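Setting Up Your Gresthorpe Applicant Account (Part 2 of the New Student Guide)

Okay, so you've been admitted, or you're still applying and want to get ahead of things. Either way you need a portal account at Gresthorpe College before you can send transcripts, sign up for housing or look at your aid offer. I work the admissions help desk and I've walked a lot of people through this, so I'm writing it the way I'd say it over the phone.

Find a desk and give yourself a free half hour in the evening (the portal is much faster after 7 p.m.).

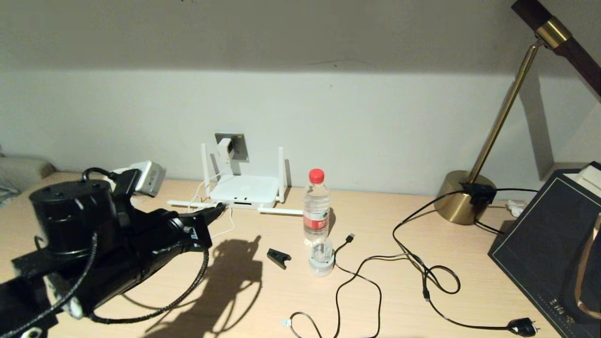
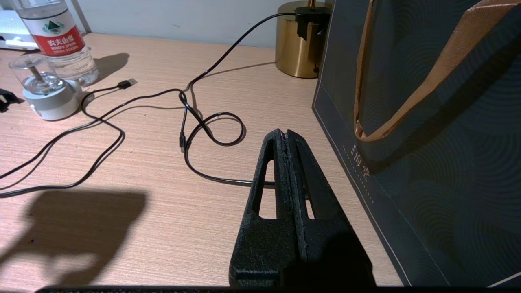
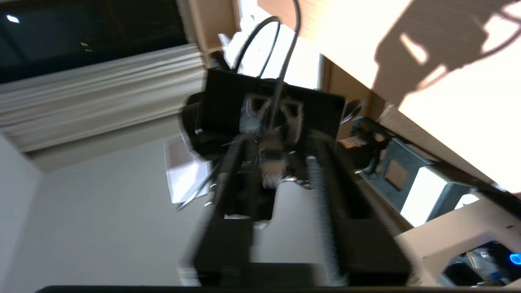 You'll want your applicant number, your high school's code and an email address you'll still be using next year. Please don't use your high school email! A lot of schools shut those off in June, and then your password resets go nowhere.

Creating the account

1. Go to the admissions page and pick "First-time applicant." Transfer students pick "Transfer," even if you only took one class somewhere else.

2. Type in your applicant number. It has 11 digits and it's at the top of the letter we mailed you. Skip the dashes.

3. Enter your name exactly as it appears on your application. If you have two last names, put both of them in the last name box with a space between. There's a separate box for the name you go by.

4. Choose a password and then wait for the confirmation email. It usually shows up in a couple of minutes. Check your spam folder before you ask for another one.

5. Click the link in the email and sign in again.

Note: If you ask for a second email, the link in the first one stops working. Always use the newest.

Adding your documents

6. Open the Checklist tab. Anything marked in orange is something we still need.

7. For your transcript, search for your high school by code. If you type the name you may get several schools with the same one, and I've seen people send their request to the wrong state.

8. Upload test scores only if you want them considered. We're test optional, and leaving that line blank won't hold up your file.

9. If you're applying for the Cordero Scholarship, upload your essay as a PDF. The form also takes Word files, but the spacing gets scrambled and I'd hate for the readers to see it like that.

Caution: The Submit button on the Cordero form can only be used once. Save as a draft, go eat dinner, read it over again, and then submit.

Picking a campus and housing

10. Under Preferences, choose Grirnarstead (the main campus) or Clullamier. Nursing and dental hygiene are only taught at Clullamier, so the housing form won't let you pick a Grirnarstead dorm with those majors.

11. Rank 3 residence halls. You can leave the third one blank, but I wouldn't. First-years fill up fast, and a blank line means we choose for you.

12. Pay the housing deposit or request a waiver. The deposit is $342 and it comes off your first bill. The waiver link is the small print under the payment button, which I keep asking them to make bigger.

Note: Commuting? Check "Living at home" and skip steps 11 and 12 completely.

If something goes wrong

Getting locked out after too many wrong passwords is the big one. Wait 2 hours and it unlocks by itself, or call us and we'll do it while you're on the line. For a name or birth date that's wrong in the system, write to Adoración Esteban in Records and attach a copy of your ID. She can't change anything without it.

Checklist items can stay orange for several days after you upload them. Someone has to open each file and match it to you, so give it a week before you send it again, okay?

Part 3 covers your aid offer and how to accept or turn down loans.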